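Ticket 395: Put item in pan, take item out of pan
Component: Cedix planner / kitchen tasks
Status: Reopened
Priority: was Low, now Normal

Reported problem
The Segers trial kitchen wants the stovetop task marked "ready for home use." I ran the release build and I don't agree. In simulation the arm gets to the pan most of the time. Getting to the pan is the easy half.

What I tried
1. Default grasp, default approach height. Fingers touch the rim before they reach the item.
2. Raised the approach by 2 cm. Clears the rim, closes on air.
3. Went in from the handle side. Planner refuses, says the forearm link would hit the handle. Fair enough.
4. Ran the Jonisberg batch again, 1,000 runs with the item in the middle of the pan. Good numbers, and I believe them. The item was in the middle of the pan every time.
5. Same batch with the item moved toward the back edge. Stopped it early and reopened this ticket.

Reply from Mivon support
"Please increase the batch to 2,000 and retrain." We did. The failures moved from the back edge to the left edge. I'm not calling that a fix – it's the same bug with a new address.

Where it gets stuck
The approach pose looks fine in the render. Then the fingers go down, the wrist has no room left to tilt, and the planner times out. My kid can get a tomato out of a skillet while talking on the phone. We also have no grease, no steam and no heat in the model, so please stop telling customers it cooks.

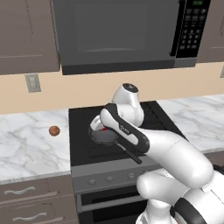
Page last changed: December, 4:10 p.m.

With the gripper over the pan like this, the red item sits near the back edge, partly hidden by the fingers. The handle runs under the arm. Any grasp that depends on seeing the item from this side is guessing, and the score sheet still counts the pose as "reached."

Next steps
– Split "reached" and "lifted" into two separate scores.
– Randomize the item position over the whole pan.
– Leave the counter-to-pan transfer (the round brown one) out of the release until the first two are done.

Workaround for the trial kitchen: use a spatula, held by a person.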